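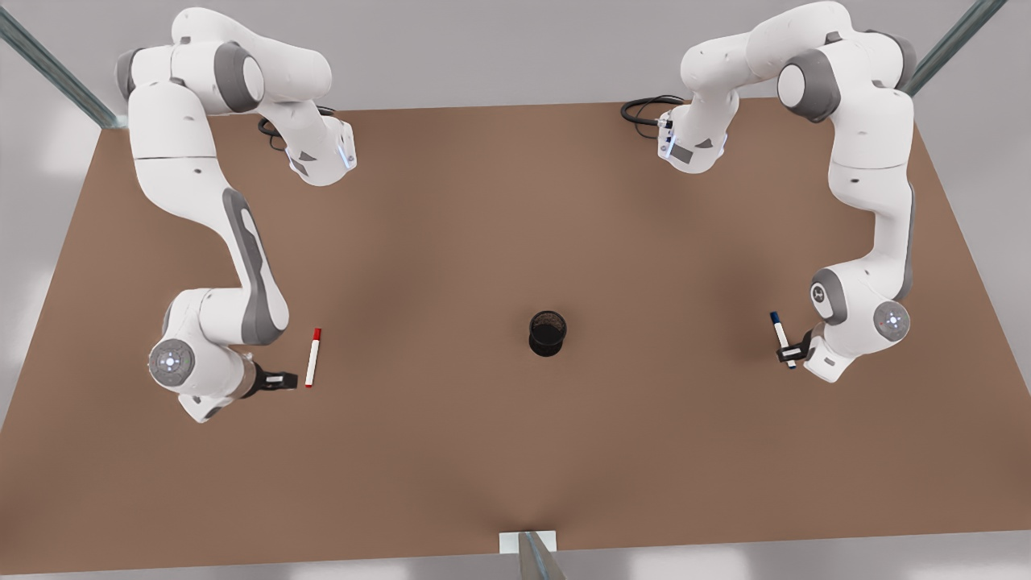 Is a simulator subscription worth paying for if you're only tinkering with two-armed robots at home?

For me it was, by the end of the second week, and mostly for the practice scenes that come with it.

I've been using the Juvanex simulator since last month (I paid for it myself, the hobby tier, month to month) and I am having a ridiculous amount of fun. My favourite scene so far is the desk tidy one: two arms, a red marker, a blue marker and a mesh cup in the middle of a big brown table. Sounds dull! But getting a marker upright over a cup without clipping the rim is a lovely little puzzle, and doing it with both arms without them meeting in the middle is harder still.

What I like most is how fast you can start over. Reset takes 2 seconds on my old laptop, so I'll happily run 100 tries of one grasp on a Sunday morning and still have time to make lunch. The arms look great too, right down to the coiled cables and the small blue lights on the joints.

A few grumbles. The gripper controls are far too sensitive out of the box -- go into settings and drop the speed to 19 before you do anything else. The manual is thin on colour and lighting options. And I tried Flevberg before this, which had a nicer menu and let me save my camera views, something I really miss.

Support has been good. I wrote in about a marker that kept sinking into the tabletop and Mireille Baudry got back to me the same afternoon with a contact setting to change. It's under Physics, then Surfaces, if you have the same trouble.

Next I want to try the Drukumell add-on, which has drawers and a kettle. I'll post my settings file once I've cleaned it up.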